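I've been putting off writing about the fridge task, mostly because the summary that went round makes it sound like a success. It says the arm completed 86 of 200 runs and calls this "a strong baseline." Read the log and you get a different story.

The task: take fruit out of the upper compartment, put it in the basket on the table. Seven of the failed runs ended with the gripper pushing down on the front lip of the compartment and staying there. The force limit should have tripped. It didn't, and Bereket Mersha hit the stop button each time. On run 262 (the numbering includes the aborted ones, don't ask) the arm leaned on the lip long enough that he could hear the shelf creak.

The vendor of the controller, Prekero, says the threshold was set wrong. Maybe. Ieuan Ellis checked the config and found the value we'd agreed on in August, sitting in a file the controller never loads after a restart. It falls back to a default and doesn't tell you. I'd call that a fault. They call it "expected behavior."

What bugs me more is the fix people want, which is to train on more fruit. Sure, soft and wrinkled things are harder to grab than firm ones, and the depth estimate gets worse against all that white plastic. But no amount of fruit makes a force limit load.

I've asked for a limit in hardware and a warning on startup. Until we have both, I'm not leaving that arm alone with a fridge, and I'd like the 86 taken off the slide. 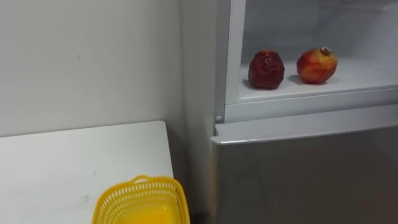
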